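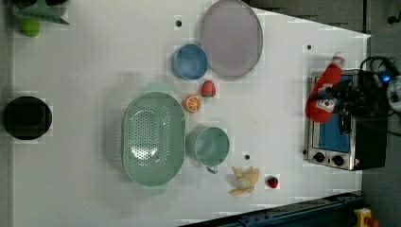

Rent went up again in November, and according to the baker in the back unit that was the week everybody at Ralunside started talking about leaving. Most stayed. The owner of the shared kitchen on Urka Street is tired when we meet, Thursday, before the lunch rush. Talks fast.

"We had 3 businesses in here at the start. Now it's 9. Same sinks."
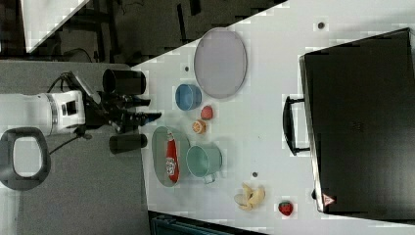

So, scheduling. That's the fight. Mornings go to the bread people, nights to a soup outfit called Tak, and whoever's left gets the gap. A shift costs $129, cleaning not included. She gets complaints on that one.

"They say it's steep. I say go price a hood and a grease trap, then call me."
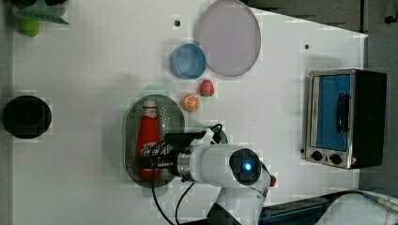
Some did go price it. One tenant got as far as a lease across town, then came back in teh spring. She won't say which. Deliveries run through Postex now, which she likes less every month. Late pickups, boxes in the hallway.

Would she open a second site? Long pause.

"Ask me when the dishwasher's fixed."

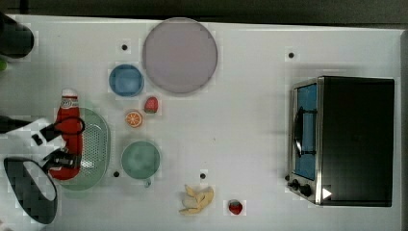 Plates, bowls and a ketchup bottle on a white tabletop.

She has to go, someones at the loading door.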